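OK so we finally put the Pralico preprint up this weekend and a few of you asked for the short version. Thread!

The question was pretty narrow. If a robot arm learns PC disassembly and assembly from human demos, does it help to label the moments where the person messed up and recovered? Most people just throw those out.

We kept them. 1,240 demos total, 8 tasks, all on desktop towers. Blandine Vidal did the labeling rules and I still dream about her spreadsheet.

Two policies, same network, same training time. One saw only the clean demos, the other got the fumbles too, with a tag on each recovery.

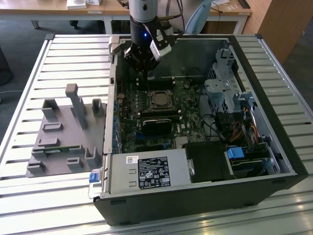
Gripper in at the memory slots, tower on its side, fixture plate on the left.

Memory was the hard one! The slots are a tight space for the fingers, and the clean-only policy would jam at a slight angle and just keep pushing. The one with recoveries backs off and tries again - usually within 2 tries.

Overall gain was roughly 10 points in success rate. Almost all of it comes from the insertion tasks. On unplugging cables we saw no difference, and I can't really explain that yet.

Mohit Gautam is cleaning up the code now, should be out in February - bug him, not me :)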